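DERKUSARD PROJECT
Minutes of the Working Group on Example Collection
Held Jun 13, 2018, at the Gurkent offices, second floor meeting room
Status: approved for circulation to partners

Present: the chair; the secretary; representatives of Gurkent (simulation), Egger (learning methods) and Buvik (operators and training). Apologies were received from the Egger data storage representative.

1. Opening and agenda

The chair opened the meeting at 9:30 a.m. The agenda was adopted with one change: the item on storage was moved to the end so that written remarks from the absent representative could be read into the record.

2. Minutes of the previous meeting

The minutes of the May meeting were approved with one correction. Under item 4, "recorded episodes" should read "accepted episodes." Matters arising were taken under the items below.

3. Progress of collection

Buvik reported that 713 episodes had been recorded in the simulated kitchen since collection began. Of these, 506 have passed review and been accepted into the training set. The remainder have either been rejected or are waiting for a second reviewer. Buvik will provide a split between the two groups in its next report.

The main causes of rejection are unchanged. Operators let go of the object before it has settled, or they pause for a long time in the middle of a reach while deciding on a path. The Egger representative stated that long pauses do more harm than small errors of position, as the system learns to stop where the operator stopped. It was agreed that a pause of this kind should be marked by the reviewer even when the episode is otherwise good.

Gurkent asked whether rejected episodes should be deleted. The meeting was of the view that they should be kept apart from the training set and labeled with the cause of rejection. Egger may wish to use them later as negative examples.

Action: Buvik to add a "pause" mark to the review form.
Action: Gurkent to set up a separate folder for rejected episodes, read-only to operators.

4. Kitchen layout and objects

Gurkent presented the current kitchen layout, with the arm holding a small yellow object in the air to the right of the refrigerator's lower drawers. Discussion centered on how close the arm works to the refrigerator and the counter, and on what the learning system should be given as input.

The Egger representative asked that the starting position of the arm be varied more widely. In the accepted set, too many episodes begin from the same place, and early tests suggest that the system does poorly when the arm starts elsewhere. Buvik had no objection but noted that operators will need time to practice from the new positions before their episodes are counted.

The meeting also considered the floor and surface textures. Egger would like the floor pattern changed between batches so that the system does not come to depend on it. Gurkent can do this without new modeling work, provided the geometry of the room stays the same. The lighting is to be left alone until the effect of the floor changes has been measured.

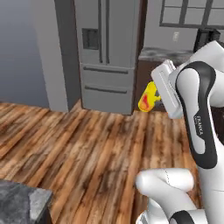

5. Operator training

Buvik reported that 13 operators have completed the introductory course. Several asked for clearer guidance on when an episode should be ended. The written instructions say "when the task is complete," and this has been read in different ways. Some operators stop as soon as the object is placed, while others first return the arm to its starting position.

After discussion it was decided that an episode ends when the object has been placed, the gripper has opened and the arm has moved clear of the object. Returning to the starting position is not required and should not be recorded. Episodes already accepted under the old wording will stay in the set, with any return motion trimmed by Egger.

Buvik further requested that sessions at the control station be limited to 30 minutes, followed by a break. Review results show more rejected episodes toward the end of long sessions. The request was granted and takes effect with the next batch.

Action: Buivk to revise the operator instructions and send them to all partners for comment.
Action: Egger to trim return motion from the accepted episodes and report any that cannot be trimmed cleanly.

6. Naming of tasks

The secretary noted that the same task appears in the records under more than one name. "Pick up," "grasp" and "lift" have all been used for episodes in which the object is taken and raised. Egger confirmed that the task text is given to the learning system and that loose wording should be avoided, although some variety is useful if it is planned.

It was agreed that each task will have one standard name for filing and a short list of approved phrasings for training. Gurkent will hold the master list.

7. Storage

The written remarks of the absent representative were read. Episodes are to be uploaded at the end of each working day, and local copies kept until the upload has been checked. Two partners are using different folder structures. The Gurkent structure was adopted for all new batches. Older batches will be moved as time permits.

8. Other business

Buvik asked whether drawer tasks would be added to the next batch. The item was deferred, pending a report from Gurkent on the contact behavior of the drawer handles in simulation.

The meeting closed at 11:40 a.m. The date of the next meeting will be sent out by the secretary.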